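3장. 디크비(Dikby) 놀이방 수납장 설치와 첫 정리 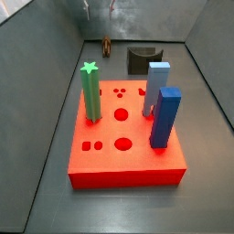

3.1 시작하기 전에

2장에서 상자를 열고 부품을 모두 확인하셨다면 이제 조립을 시작하실 차례입니다. 바닥에 널려 있는 판자와 나사 봉지를 보면 마음이 조금 무거워지실 수도 있는데, 디크비 수납장은 큰 판의 순서만 틀리지 않으면 그다음은 꽤 수월하게 따라오는 가구이니 천천히 읽으면서 해 주세요. 저희는 이 장을 처음부터 끝까지 한 번 훑어보신 뒤에 드라이버를 드시기를 권합니다. 차 한 잔 옆에 두고 읽으셔도 좋고요(다만 판 위에는 올려놓지 말아 주세요. 무광 도장이라 동그란 컵 자국이 잘 남습니다).

이 장에서 다루는 내용은 자리 잡기, 몸통 조립, 벽 고정, 선반과 바구니 끼우기, 그리고 장난감을 처음 넣는 방법까지입니다. 문짝이 달린 모델을 쓰시는 분은 벽 고정까지 마치신 다음 4장의 경첩 조절로 넘어갔다가 다시 3.6으로 돌아와 주세요.

준비하실 도구
십자드라이버 큰 것과 작은 것
고무망치 (없으면 일반 망치에 두꺼운 수건을 감아 쓰셔도 됩니다)
줄자와 연필
수평계
벽에 구멍을 낼 드릴과 벽 재질에 맞는 앙카
바닥에 깔 담요나 펼친 포장 상자

주의: 몸통을 세우는 일과 벽에 고정하는 일은 반드시 어른 두 명이 함께 해 주세요. 조립하는 동안 어린아이는 다른 방에 있도록 해 주시고, 작은 나사와 플라스틱 마개는 뚜껑 있는 그릇에 담아 두시기 바랍니다.

3.2 자리 정하기

수납장을 어디에 두느냐에 따라 나중에 쓰는 재미가 많이 달라집니다. 아이가 앉아서 노는 자리에서 손을 뻗거나 두세 걸음이면 닿는 벽이 제일 좋고, 그중에서도 창문을 등지지 않는 벽을 저희는 추천드립니다. 햇볕이 하루 종일 드는 자리에 두면 폼이나 천으로 된 장난감의 색이 서서히 바래기 쉽고, 바구니 손잡이도 뻣뻣해집니다.

1. 벽을 따라 수납장의 가로 길이만큼 바닥에 연필이나 종이테이프로 표시를 합니다.

2. 표시한 자리의 앞쪽에 아이가 엎드릴 만한 공간이 남는지 직접 앉아서 확인해 보세요. 서서 볼 때와 앉아서 볼 때의 느낌이 생각보다 다릅니다.

3. 난로, 라디에이터, 온풍기와는 최소 100cm를 띄웁니다.

4. 벽의 콘센트가 수납장 뒤에 완전히 가려지지 않는지 봅니다. 꼭 그 자리에 두셔야 한다면 콘센트에는 아무것도 꽂지 마시고 안전 덮개를 씌워 두세요.

5. 걸레받이가 있는 벽이라면 두께를 재어 둡니다. 15mm까지는 뒷다리의 홈이 걸레받이를 비켜 가므로 그대로 붙이실 수 있습니다. 그보다 두꺼우면 동봉된 벽 간격재(부품 K)를 쓰셔야 하니 3.5의 내용을 먼저 읽어 주세요.

참고: 매트 위에 수납장을 올려도 되느냐는 문의를 참 많이 받습니다. 답은 안 된다는 쪽입니다. 푹신한 매트는 한쪽으로 눌리기 시작하면 수납장이 앞으로 기울고, 그 기울기가 벽 고정 나사에 계속 힘을 줍니다. 매트를 쓰시는 댁에서는 수납장 자리만큼 매트를 잘라 내시거나, 매트를 수납장 앞에서 끝나도록 깔아 주세요.

3.3 몸통 조립

판에는 모두 모서리 안쪽에 작은 글자 스티커가 붙어 있습니다. 조립이 끝날 때까지는 떼지 말아 주세요. 혹시 성급한 마음에 미리 떼셨더라도 괜찮습니다. 옆판 A와 B는 구멍이 뚫린 줄이 서로 마주 보도록 놓으면 구분이 되고, 윗판 C는 바닥판 D보다 앞 모서리가 둥급니다.

1. 담요를 깔고 옆판 A를 구멍이 위로 오게 눕힙니다.

2. 나무 핀을 위아래 구멍에 하나씩 꽂습니다. 손으로 밀어서 반쯤 들어가면 고무망치로 가볍게 두드려 마저 넣어 주세요. 이때 접착제는 쓰지 않습니다.

3. 연결 볼트를 나머지 구멍에 끼우고 드라이버로 조입니다. 볼트의 목 부분이 판 면과 딱 맞닿으면 멈춥니다.

4. 바닥판 D를 세워 아래쪽 핀에 맞추고 내려 끼웁니다. 둥근 캠 나사의 화살표가 판 가장자리를 향하게 넣은 다음, 시계 방향으로 반 바퀴 돌려 잠급니다.

5. 같은 방법으로 윗판 C를 위쪽에 끼웁니다. 둥근 모서리가 앞을 향하는지 여기서 꼭 한 번 더 봐 주세요.

6. 가운데 고정 선반 E를 끼웁니다. 고정 선반은 가운데 줄에만 들어가며, 나중에 높이를 바꿀 수 없습니다.

7. 옆판 B를 위에서 덮듯이 얹습니다. 한 사람이 판들을 잡고 다른 사람이 핀 자리를 하나씩 맞추면 훨씬 편합니다. 억지로 누르지 마시고, 잘 안 들어가면 대개는 핀 하나가 비스듬히 들어간 것이니 살짝 들어 올려 확인해 보세요.

8. 캠 나사를 모두 잠그되 처음에는 가볍게만, 다 끼운 뒤에 한 바퀴 돌며 끝까지 잠급니다.

9. 몸통을 앞면이 바닥을 보도록 조심스럽게 엎어 놓습니다.

주의: 캠 나사는 반 바퀴 이상 돌아가지 않는 것이 정상입니다. 계속 헛도는 느낌이 나면 볼트가 덜 들어간 상태이니, 캠을 풀고 판을 빼낸 뒤 3번 단계로 돌아가 주세요. 전동 드라이버를 쓰시는 분은 이 부분만큼은 손 드라이버로 바꿔 주시면 고맙겠습니다. 캠 머리가 뭉개지면 나중에 이사하실 때 분해가 무척 어렵습니다.

3.4 뒤판 끼우기

뒤판은 얇지만 수납장의 네모난 모양을 지켜 주는 중요한 부품입니다. 뒤판 없이 쓰시면 얼마 지나지 않아 선반이 삐걱거리기 시작합니다.

1. 엎어 놓은 몸통의 대각선 길이를 줄자로 양쪽 다 재어 봅니다. 두 길이가 같으면 직각이 맞는 것이고, 다르면 긴 쪽 모서리를 안쪽으로 살살 밀어 맞춥니다.

2. 뒤판의 색칠된 면이 아래, 그러니까 수납장 안쪽을 향하도록 놓습니다.

3. 뒤판을 홈에 밀어 넣습니다. 중간에서 걸리면 무리하지 마시고, 반대쪽에서 한 사람이 옆판을 바깥으로 살짝 벌려 주세요.

4. 네 모서리부터 뒤판 나사를 박고, 그다음에 가운데를 박습니다.

5. 두 사람이 양쪽을 잡고 수납장을 일으켜 세웁니다. 윗판만 잡고 들지 마세요.

참고: 뒤판 가운데에 접힌 선이 보이는 것은 포장을 작게 하려고 접어 넣은 자국입니다. 선 안쪽에 동봉된 투명 띠를 붙이면 먼지가 덜 낍니다. 붙이지 않으셔도 쓰는 데 지장은 없습니다.

3.5 벽에 고정하기

이 단계는 건너뛰지 말아 주세요. 길게 말씀드리고 싶은 부분이 참 많은 설명서이지만, 그 많은 이야기 중에 한 가지만 기억하신다면 이 단계였으면 합니다. 아이들은 수납장을 서랍도 아니고 책장도 아닌 사다리로 여기는 시기를 한 번은 거칩니다. 낮은 수납장이라도 아이가 매달리면 앞으로 넘어갈 수 있습니다.

디크비에는 웨스트데일(Westdale) 벽 고정 레일이 기본으로 들어 있습니다. 레일은 벽에 붙는 긴 쪽과 수납장에 붙는 짧은 쪽으로 나뉘어 있고, 둘을 걸어 맞춘 다음 잠금 나사로 묶는 방식입니다.

1. 짧은 쪽 레일을 수납장 윗판 뒤편의 구멍에 맞추어 나사로 고정합니다. 갈고리가 아래를 향해야 합니다.

2. 수납장을 정해 둔 자리에 세우고, 벽에 레일 윗선의 높이를 연필로 표시합니다.

3. 수납장을 잠시 옆으로 옮기고 수평계를 대어 표시한 선을 곧게 이어 줍니다.

4. 벽 속에 전선이나 배관이 지나가지 않는지 확인합니다. 확신이 없으시면 탐지기를 빌리시거나 전문가에게 맡겨 주세요.

5. 긴 쪽 레일을 선에 맞추어 대고 구멍 자리를 표시한 다음 드릴로 뚫습니다. 콘크리트 벽과 석고 벽은 쓰는 앙카가 다릅니다. 상자에 든 앙카는 콘크리트용이고, 석고 벽에 쓰실 앙카는 철물점에서 따로 구하셔야 합니다.

6. 앙카를 넣고 레일을 단단히 고정합니다. 손으로 잡아당겨 조금도 움직이지 않아야 합니다.

7. 수납장을 두 사람이 살짝 들어 레일에 걸고 내립니다. 딸깍 소리가 나지 않는 레일이니 소리를 기다리지 마시고 옆에서 눈으로 보아 주세요.

8. 잠금 나사를 양쪽 모두 조입니다.

9. 윗판 앞쪽을 잡고 몸 쪽으로 천천히 당겨 봅니다. 들썩이면 잠금 나사를 다시 조이고, 그래도 들썩이면 레일을 떼어 앙카부터 살핍니다.

걸레받이가 두꺼운 댁에서는 긴 쪽 레일과 벽 사이에 간격재 K를 넣고 긴 나사(봉지 7번)를 쓰시면 됩니다. 간격재를 두 장 겹치는 것은 안 됩니다.

주의: 임대 주택이라 벽을 뚫기 어려우신 분들이 양면테이프로 대신해도 되는지 자주 물어보십니다. 테이프는 고정 장치를 대신할 수 없습니다. 집주인께 허락을 구하실 때 보여 드릴 수 있도록 부록에 구멍 크기와 메우는 방법을 적어 두었으니 그 쪽을 펼쳐서 함께 보여 드리세요.

3.6 선반과 바구니

옆판 안쪽에 줄지어 난 구멍에 선반 받침을 꽂으면 높이를 마음대로 바꿀 수 있습니다. 처음부터 완벽하게 맞추려고 애쓰지 않으셔도 됩니다. 저희 설치 안내를 맡고 있는 델라 사르퐁(Dela Sarpong)도 일단 장난감을 한 번 넣어 보고 일주일쯤 지내신 뒤에 다시 조절하시라고 말씀드립니다.

1. 선반 받침 네 개를 같은 높이에 꽂습니다. 금속 핀이 구멍 끝까지 들어가야 합니다.

2. 선반을 비스듬히 기울여 넣은 다음 수평으로 내려놓습니다.

3. 선반 아래쪽 홈에 받침이 물렸는지 손끝으로 만져 확인합니다.

4. 바구니 레일을 쓰실 칸에는 선반 대신 레일을 왼쪽과 오른쪽에 하나씩 답니다. L과 R 표시가 있습니다.

5. 바구니를 레일에 올리고 끝까지 밀었다가 빼 봅니다. 뻑뻑하면 레일 나사를 아주 조금 풀어 주세요.

바구니 레일에는 시마다(Shimada) 천 바구니와 플라스틱 바구니가 모두 맞습니다. 천 바구니는 안에 바닥판을 꼭 펴 넣고 쓰셔야 처지지 않습니다. 한 바구니에는 15kg을 넘기지 마시고, 아이 혼자 꺼내게 하실 바구니라면 훨씬 가볍게 채워 주시는 편이 좋겠지요.

칸 높이를 정하실 때는 가장 키가 큰 장난감을 먼저 재어 보세요. 인형이나 자동차는 눕히면 그만이지만, 구멍에 기둥을 꽂는 도형판 같은 것은 별 모양이나 네모난 기둥이 꽂힌 채로 높이가 정해집니다. 꽂아 둔 그대로 올려 두실 생각이면 기둥 위로 손이 들어갈 만큼 여유를 두시고, 기둥을 따로 빼서 작은 상자에 담으실 거라면 판은 맨 아래 얕은 칸에 넣으셔도 됩니다. 넓고 낮은 칸의 높이는 300mm를 기본으로 잡으시면 대체로 무난합니다.

3.7 처음 채우기

드디어 가장 즐거운 순서입니다! 아이와 함께 하셔도 좋고, 아이가 잠든 밤에 조용히 하셔도 좋습니다. 함께 하시면 시간은 좀 걸리지만 아이가 물건의 자리를 훨씬 잘 기억하더라는 이야기를 많이 들었습니다.

1. 장난감을 모두 바닥에 꺼내어 종류별로 모읍니다. 블록, 탈것, 인형, 그림 도구, 퍼즐과 도형 맞추기 정도로 나누시면 충분합니다.

2. 부서졌거나 짝이 없는 것은 따로 상자 하나에 담아 둡니다. 오늘 당장 버릴지 말지를 정하실 필요는 없습니다.

3. 무거운 것부터 맨 아래 칸에 넣습니다. 나무 블록과 책은 언제나 아래입니다.

4. 날마다 꺼내는 것을 아이 가슴 높이의 칸에 둡니다.

5. 물감, 가위, 작은 구슬처럼 어른이 곁에 있어야 하는 것은 수납장에 넣지 마시고 문이 잠기는 높은 장에 두세요.

6. 칸마다 이름표를 붙입니다. 글자를 아직 모르는 아이에게는 그림 이름표가 좋고, 동봉된 투명 주머니에 직접 그린 그림을 끼우셔도 됩니다.

7. 윗판 위는 되도록 비워 둡니다. 아이가 좋아하는 물건을 높은 곳에 올려 두면 그것을 잡으려고 선반을 딛게 됩니다.

참고: 칸을 꽉 채우지 않으시는 것이 좋습니다. 남는 장난감은 상자에 담아 다른 방에 두었다가 계절이 바뀔 때쯤 바꾸어 주시면, 아이들은 오랜만에 만난 장난감을 새것처럼 반가워합니다.

3.8 폼 장난감을 넣으실 때

나무나 플라스틱 장난감과 달리 폼으로 된 블록과 판은 눌린 자국이 잘 남습니다. 수납장을 쓰시면서 가장 많이 속상해하시는 부분이어서 따로 적습니다.

1. 물로 닦은 폼은 속까지 마른 다음에 넣습니다. 겉을 만져 보아 말랐더라도 구멍 안쪽은 축축할 수 있으니 마른 수건 모서리를 넣어 한 번 더 닦아 주세요.

2. 폼 위에는 무거운 것을 올리지 않습니다.

3. 넓은 판은 눕혀서 보관합니다. 비스듬히 세워 두면 휩니다.

4. 크레용 자국은 미지근한 비눗물과 부드러운 스펀지로 문지릅니다. 알코올이나 아세톤은 쓰지 마세요.

5. 뜯긴 조각이 보이면 그 장난감은 바로 치워 주세요. 입에 넣는 시기의 아이가 있는 댁에서는 더욱 그렇습니다.

3.9 설치 후 점검

새 가구는 처음 얼마 동안 자리를 잡느라 나사가 조금씩 풀립니다. 설치하신 날부터 14일이 지나면 아래 순서대로 한 번 살펴 주시고, 그 뒤로는 해마다 9월에 한 번씩 보아 주시면 넉넉합니다.

1. 바구니를 모두 빼고 캠 나사를 차례로 눌러 보며 풀린 곳을 조입니다.

2. 벽 고정 레일의 잠금 나사를 확인합니다.

3. 선반 받침이 끝까지 꽂혀 있는지 봅니다.

4. 수평계를 윗판에 올려 봅니다. 기울었으면 앞다리의 조절 나사를 돌려 맞춥니다. 오른쪽으로 돌리면 올라갑니다.

5. 이름표 주머니의 접착 면이 들떴으면 새것으로 바꿉니다.

3.10 잘 안 될 때

바구니가 저절로 앞으로 미끄러져 나옵니다.
수납장이 앞으로 기운 경우가 대부분입니다. 앞다리 조절 나사를 조금 올려 주세요. 그래도 나오면 L과 R 레일이 바뀌지 않았는지 보아 주세요.

선반이 덜컹거립니다.
받침 하나가 다른 줄에 꽂혀 있을 때 이렇습니다. 구멍을 아래에서부터 짚어 올라가며 네 곳을 맞추어 보세요.

새 가구 냄새가 납니다.
문과 창을 열고 바구니를 뺀 채로 며칠 두시면 옅어집니다. 향이 강한 방향제로 덮으시는 것은 권하지 않습니다.

나사 하나가 모자랍니다.
포장 스티로폼 틈을 먼저 살펴보시고, 없으면 클롤레티(Clolletti) 고객 창구로 봉지 번호를 알려 주세요. 2월 14일 이후에 출고된 제품에는 여분 나사가 봉지 9번에 따로 들어 있습니다.

옆판에 흠집이 났습니다.
얕은 흠집은 동봉된 보수용 크레용으로 메우고 마른 천으로 문질러 주세요. 판이 갈라졌거나 구멍 주변이 부스러졌다면 사용을 멈추고 연락해 주셔야 합니다.

문짝 모델의 경첩 조절과 자석 잠금은 4장에 이어집니다.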